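Rhythm Games and Content Warnings – Notes for Week 5 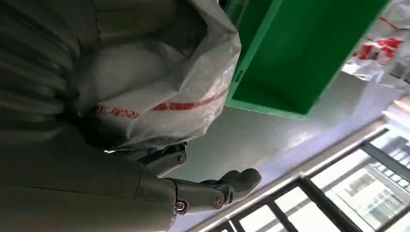

Okay, picking up where we stopped. We'd been talking about note charts, and I promised I'd get to the part everybody emailed me about, the warnings players see before a song starts. I have opinions on these, so bear with me!

First, some vocabulary, and please use it in your write-ups. A chart is the pattern of notes the player has to hit. A modchart is a chart where the notes or the lanes themselves move (they spin, slide, fade out, swap sides). Density is how many notes land in a given stretch of the song. People mix up density and difficulty all the time, and they really are separate – a slow song with weird off-beat holds can wreck you, and a long stream on a steady beat can be kind of relaxing once your hands settle in.

The song we're using is "Prirnlow" from the Damuvel mod. It has 202 notes in the opening verse and then the final chorus goes completely bananas. Estela Benítez charted the verse and Tahira Magsi did the chorus, and you can feel the handoff if you play it with the vocals muted. Try it at half speed first.

Now, the warnings. Damuvel has three on the title screen: flashing lights, screen shake, and loud sudden noise. The flashing one has a toggle right there, which I love. The shake one doesn't, so you have to back out to the options menu, go down past the key bindings and find "camera effects." I've watched players give up before they got that far. The noise warning doesn't tell you which song it's for (it's the second one, at the bridge).

Fermín Gallardo's fan wiki page handles this better than the mod does. Each song gets its own short entry with the type of effect, when it starts, and whether the toggle removes it. That last bit matters a lot! In "Prirnlow" the toggle kills the white flashes but leaves the background strobing for almost 30 seconds.

For next time, pick one song from any mod you like, except Damuvel, and write the warning entry for it. Play it with effects on and again with effects off. Stick to what a player will see or hear, with timestamps, and leave out whether you think it's a good song – save that for the discussion board. Half a page is plenty. If flashing bothers you, tell me and I'll give you a song that only has shake or audio stuff.

Elba Lagos's chart editor guide is in the readings folder, chapters 2 and 3.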